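Imprimir esta página
Enviar por correo electrónico

Informe de avance - Proyecto Samholm, robótica doméstica
Noviembre
Por el equipo técnico de Gulwood

Hola a todos los de Clonditz:

Os debía este informe desde la semana pasada y ya me vais conociendo, prefiero mandarlo con las cosas medio entendidas que mandar un susto por correo. El susto lo tuvimos igualmente, así que voy con él primero y dejo el resto del trabajo para después, que también lo hay.

El sábado por la mañana, en plena tanda de repeticiones de la tarea del cajón, el brazo derecho no soltó el tirador. La pinza estaba cerrada sobre la barra, el programa dio la orden de abrir, el controlador contestó que la pinza estaba abierta (¡no lo estaba!) y el brazo empezó la retirada tan tranquilo, arrastrando el cajón y después el mueble entero. El mueble se desplazó 9 centímetros antes de que mi compañera le diera a la seta de emergencia. No hubo heridos, nadie tenía las manos dentro de la zona, y los daños se quedan en un tirador doblado, una almohadilla de la pinza rajada y una taza a la que le falta un trozo del borde. Lo cuento con detalle porque en el contrato figura que cualquier parada de emergencia no provocada se comunica, y porque me parece lo más importante que ha pasado este trimestre, para qué vamos a engañarnos.

Lo que más me preocupa es que el límite de fuerza no saltó. Lo teníamos puesto para que el brazo se parase solo al notar una resistencia rara, y en las pruebas de primavera funcionaba de maravilla. Pero en verano cambiamos la fase de retirada para que fuera más suave, con menos tirones, y al hacerlo se quedó activo el perfil de «tirar del cajón», que lógicamente tolera mucha más fuerza que el de «moverse en vacío». O sea, el robot creía que seguía abriendo un cajón un poco duro. Ese fallo es nuestro, del cambio de verano, y no tiene nada que ver con el fabricante de los brazos.

Lo de la pinza es otra historia y todavía no la tengo cerrada. Hemos repasado los registros y la señal de «abierta» llega 4 veces de más en toda la sesión, siempre después de un agarre largo. Mi sospecha es que el sensor de posición pierde la referencia cuando la pinza aguanta apretada mucho rato sobre algo rígido - con las mazorcas y los platos no nos ha pasado nunca - pero es una sospecha, y en Au, que es donde nos hacen el mantenimiento de las pinzas, todavía no han podido reproducirlo en banco. Se llevaron la unidad y nos han dejado una de repuesto.

Para los que no habéis venido por el laboratorio desde el cambio de mesa, así está montada ahora la tarea combinada, con el brazo izquierdo en la cesta y el derecho en el cajón.

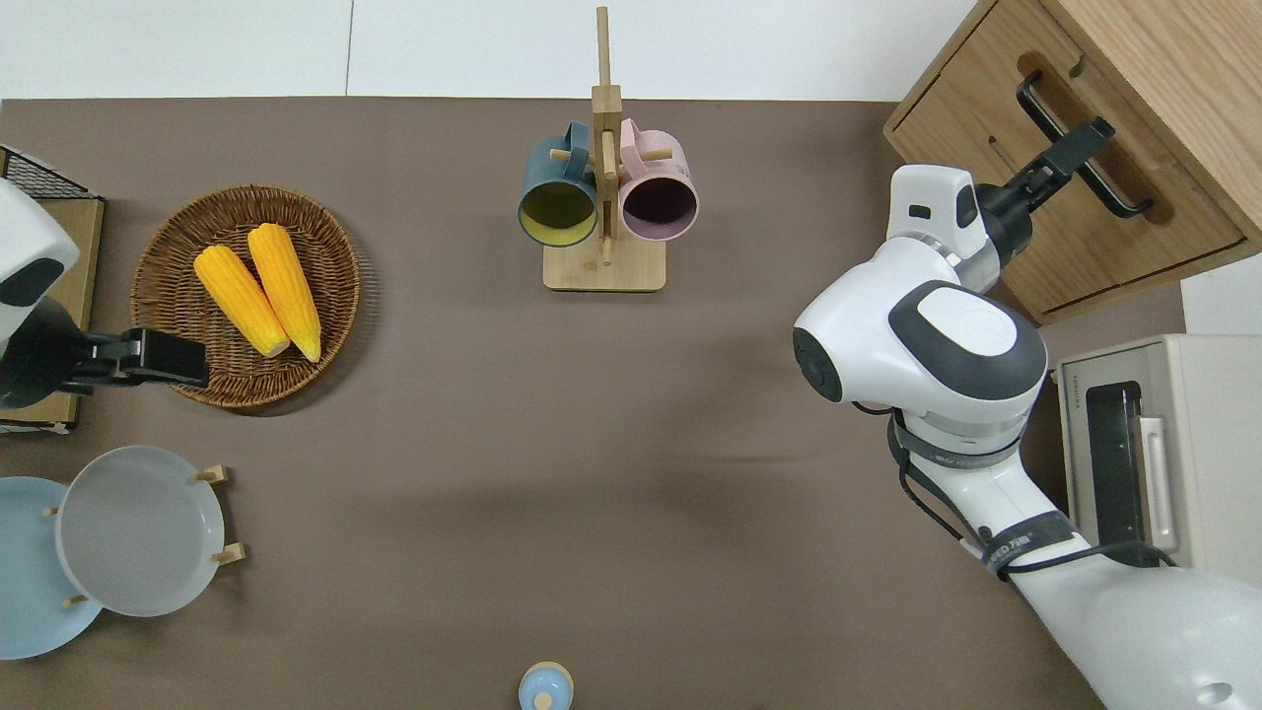 Tarea combinada: pinza izquierda junto a la cesta de las mazorcas, pinza derecha cerrada sobre el tirador del mueble de roble.

Fijaos en lo largo que queda el brazo derecho para llegar hasta ahí. Pasa por delante del electrodoméstico de sobremesa, con un tramo tapándole la parte de abajo, y cuando retrocede con algo enganchado no tiene mucho sitio por donde salir. Esa disposición la elegimos nosotros porque queríamos una encimera con cosas por medio, como la de cualquier casa, y sigo pensando que la idea es buena. Lo que no hicimos fue volver a mirar el análisis de riesgos después de mover el mueble a esa esquina. Tendríamos que haberlo hecho y ya está hecho, os lo adjunto en la carpeta compartida.

Qué hemos cambiado desde el sábado:

El límite de fuerza ahora va ligado a la fase del movimiento y se reinicia cada vez que la pinza recibe orden de abrir, diga lo que diga el sensor. Si el programa no puede confirmar la apertura por dos vías (posición de los dedos y corriente del motor), el brazo se queda quieto y pide ayuda. Hemos fijado el mueble a la mesa con dos escuadras. Y la velocidad de retirada la hemos bajado hasta nueva orden, lo cual es un fastidio para los tiempos, ya lo sé, pero prefiero ir lento.

También hemos repetido el fallo a propósito, con la señal falsa inyectada por software y el cajón vacío. Lo hicimos 10 veces y en las 10 el brazo se paró antes de mover nada. Me quedé bastante más tranquila después de verlo, aunque insisto en que eso prueba la parada y no arregla la pinza.

Del resto del trimestre, buenas noticias en general. Ya hemos pasado de las 2000 demostraciones grabadas, que era el objetivo para fin de año, y la parte de la cesta va muy bien: el brazo izquierdo coge las mazorcas y las deja en el plato con una soltura que hace unos meses no me habría creído. Las tazas siguen costando. Descolgarlas del árbol sin que se balancee todo es un problema precioso y desesperante (sobre todo con dos tazas colgadas juntas), y ahí vamos con retraso. Habíamos prometido tenerlo para esta entrega y no lo tenemos. Calculo que con el brazo derecho parado para el cajón podremos dedicarle más horas, algo bueno había de salir de esto.

En cuanto a dinero, el tirador y la taza los paga la caja menuda y no os voy a marear con eso. La almohadilla entra en el mantenimiento. Lo único que os pido es que me dejéis pasar a sensores la parte del presupuesto de viajes que no hemos gastado, porque querría poner un medidor independiente en cada pinza y no depender de lo que ella misma dice de su estado. Si os parece bien, necesito un correo vuestro por escrito, que administración no me acepta otra cosa.

Me queda pendiente el informe de Au sobre la pinza. En cuanto llegue os lo reenvío tal cual, sin maquillar, y hasta entonces la tarea del cajón solo se ejecuta con una persona al lado de la seta y otra mirando la fuerza en pantalla. Si queréis pasaros a verlo avisadme con un día de margen, que la puerta de abajo ahora se abre con tarjeta y hay que daros de alta.

Un abrazo y gracias por la paciencia.

Imprimir | Enviar por correo electrónico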